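Section 2. Planning Your Purchase

2.1 Before you order

Decide how many sites will be recording in the same month. This sets your budget more than any other choice. Gruloveck hand-held grippers are sold singly, and each one needs its own battery set and storage card.

1. List the tasks you plan to record and the sites where you will record them.
2. Allow one gripper per operator. Sharing between operators slows a shift and wears the grips.
3. Add one spare gripper for every 13 in service.
4. Enter 900 dollars per gripper on the planning sheet, then 200 dollars for each spare set of finger pads.
5. Send the sheet to Delali Amegashie at the Nisport sales desk for a written quote.

NOTE: Quotes dated before September 6, 2021 use the old pad price and must be reissued.

2.2 Matching pads to the work

Clothing and bedding are hard on finger pads. If most of your recording is garment handling in homes, plan on roughly twice the pad changes you would need for boxes or rigid goods. The Ibarra pad fits all current grippers. The older Eluvum pad is being sold off and will not be restocked after November.

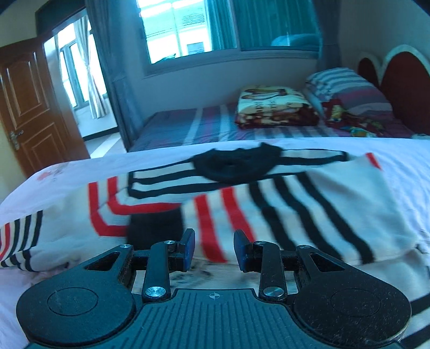

Figure 2-1. Garment task: gripper open, approaching a striped knitted sweater on a bed.

CAUTION: Do not mix pad types on one gripper. The jaws will close unevenly.

2.3 Recurring costs

Set aside money each quarter for pads, batteries and cleaning supplies - dust builds up on the housings in home settings. Shipping for repairs is billed separately and is not covered by the service plan.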